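Sorting Plastic Bottles and Caps

Empty the bottle completely before it goes on the sorting surface. Leftover soda dries to a film that holds the cap threads.

Unscrew the cap counterclockwise with the bottle held by its upper body, close to the shoulder. Gripping lower down lets a thin wall twist. 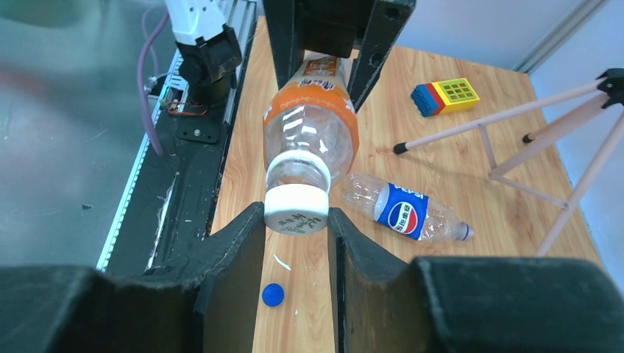 Bottle and cap are often different plastics. Check local rules before separating them; certain programs want caps left on. Loose caps go in a lidded tub. A 1000 ml tub is enough for a household.

To recap a bottle for storage:

Line up the cap with the neck before turning.
Turn backward until the thread drops, then forward.
Stop when the cap seats. Overtightening strips the thread.
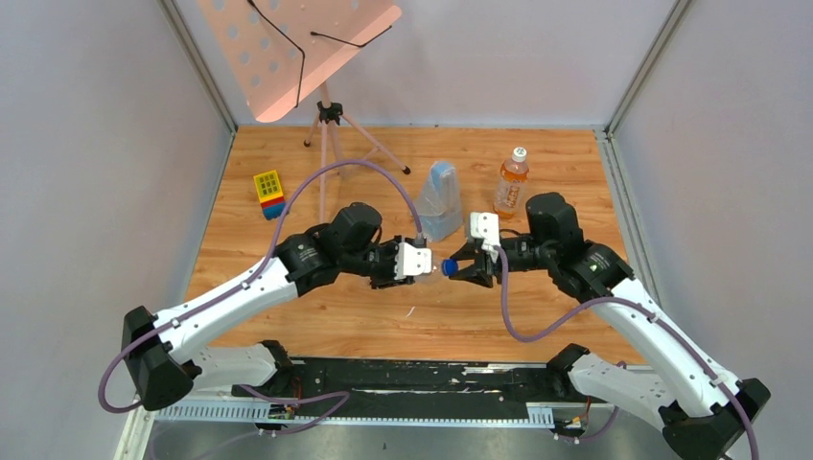 A cap that sits crooked has crossed threads. Back it off fully and start again. Discard it after 3 failed tries.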